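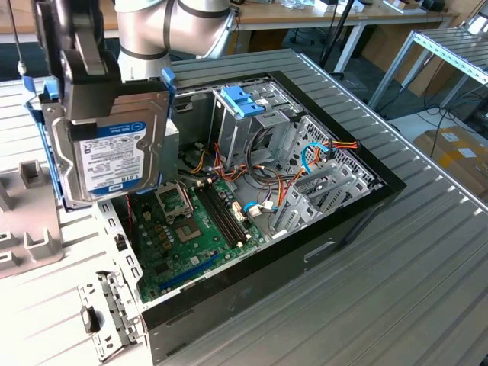 Hard drive in its blue caddy, over the open PC case.

Skirine Hut Trek: your questions

I get asked the same things every season, so I've put my answers in one place. If yours isn't covered, drop me a line!

How long is the walk?
It's 67 km from Taltura to the boat landing at Matar, and we take 8 days over it. You could go faster, but I like a long lunch (and so do most of my groups).

How fit do I need to be?
If you can walk for six hours with a day pack and still fancy doing it again the next morning, you'll be fine. The hard bit is the climb to the Drellach pass, roughly 4000 feet up from the valley floor. We set off at 5 a.m. and go slowly.

Do I have to carry everything?
No, mules take the main bags as far as Drellach. After that you carry your own kit for 2 nights, so please pack light. I once lugged a hardback over that pass and I've never quite forgiven myself.

What are the huts like?
Simple and friendly. Bunks, blankets, a stove, soup most evenings. Bring a sleeping bag liner and earplugs – somebody always snores, and it may well be me.

Is there any phone signal?
There's a bit in Taltura and a bit more at Matar. In between, I carry a satellite phone for emergencies. You can charge things at the first three huts if the sun's been out, but do bring a power bank.

When should I come?
September is my favourite. The rivers are lower, the larches are turning and the flies have mostly packed up for the year. Nights get properly cold, though, so a warm hat is a must.

Can you cater for vegetarians?
Yes, easily. Vegans too, with a bit of notice, though you'll be eating a lot of beans!

What if the pass is closed?
We go round by the Skirine lakes, which adds a few hours and has much better swimming. There's no extra charge for the detour.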